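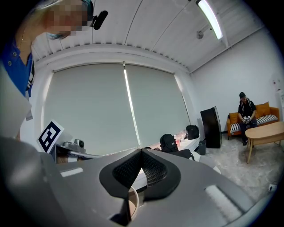
Re: [urik-dev] Proposal: turn on the learned relocalizer by default
From: Nattawut Jaidee
Date: 2021-05-20

Ekkachai Kaewmanee wrote:

> I'd like to flip the default for 0.33 so that the tracker falls back to
> the learned relocalizer whenever it loses the map. Over 3,016 wrist
> clips from the Flumodthorpe set it recovers a pose in nearly every case,
> and users stop filing "trajectory ends early" bugs. The marker path
> stays in the tree for anyone who wants it. Objections?

Yes, a few.

"Recovers a pose" is carrying the whole argument. The script in tools/eval counts a recovery when the relocalizer returns something with confidence over the threshold. It never checks the pose against anything. I can write a function that returns the identity matrix with confidence 1.0 and it will beat both of us on that metric.

Look at what the wrist camera gets to work with. In the image at the top of this mail the gripper takes up the lower half, and none of that is of any use to a map. The gripper body moves with the camera, so every feature on it votes for "we are standing still". Then there's a person leaning over at the upper left, and another on the orange sofa. People move. Behind them is a plain white wall, a white ceiling, and a window with the blinds down and a bright strip of daylight in the gap. That strip is a lovely strong edge and I would not trust it after lunch.

What's left is the marker card standing at the left, the furniture, and the long strips on the ceiling. The card is the only one of those whose geometry we know in advance. It's also small in the view and a bit tilted, so I accept that the marker path drops out, and I accept that people are annoyed by it. But when it drops out, it says so. The trajectory ends, the user files a bug, we all know where we are.

With the fallback on, the trajectory continues with a guess in it. Downstream, Zeltia takes the poses, differentiates them for actions, and trains on whatever comes out. A jump of a few centimeters between two frames turns into a large velocity command, and the smoother we run afterwards is very good at hiding it from anyone plotting the curves. I spent most of December chasing one of these and I don't want to do it again.

Before I'd agree to a new default I want:

1. The body mask applied before feature extraction in the learned path. As far as I can tell from reading the branch it's applied only in the marker path. If I've misread it, point me at the line.

2. A real error number. Take clips where the marker track is solid, blank the marker for 30 frames, let the relocalizer fill in, compare. Report the worst cases as well as the median.

3. A per-frame source flag in the output (marker, map, relocalized), so that Zeltia can drop what it doesn't want. The Thaweesak exporter already has a spare column.

4. Results from a room that isn't in the training split. Flumodthorpe is in there, and the clips you quote are from Flumodthorpe.

Item 3 is an afternoon's work and I'll do it myself this week if you don't mind the file version going up. I can review item 2 but I'm not going to write it.

I have nothing against shipping it behind a flag in 0.33, off, with a line in the release notes. My vote on the default is -1 until there's something in item 2 to look at.

One small thing on the patch itself: the timeout is 20 in the header and 33 in the YAML, and neither has a unit.

Nattawut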